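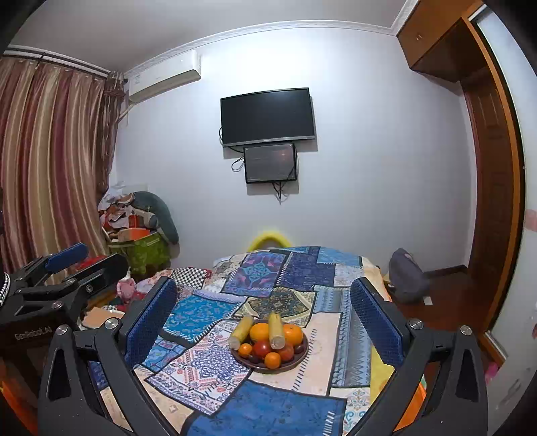
Patchwork quilt in blues, cream and rust, with a plate of fruit and sweetcorn

Wekdale Quilts: your questions answered

How do I wash a patchwork quilt?
Gently, please! Use a cool wash with a mild liquid, on its own, and give it plenty of room in the drum. If yours has deep blue or navy blocks next to cream ones, pop in a colour-catching sheet for the first 2 washes, as dark dyes do like to wander.

Can I eat in bed with it on?
Well, we all do, and I'd be a dreadful fraud if I told you otherwise. Whole fruit on a plate is fairly safe. It's the peeling and slicing that causes trouble, so do that in the kitchen and bring a napkin back with you.

What if I get juice on it?
Blot it straight away with a clean damp cloth (don't rub, however tempting) and keep blotting for 15 minutes, rinsing the cloth as you go. Tomato and dark plum are the stubborn ones. Let it air dry and have another go before reaching for anything stronger.

How much should hang over the sides?
Enough to cover the mattress edge, and a little more if you like a generous drape.

Do you mend old quilts?
We do, and with great pleasure. Send a photo of the worn blocks to Abdelghani Lahlou at the workroom and he'll look for a matching paisley or medallion print. Small repairs start at £15 and usually take 5 weeks.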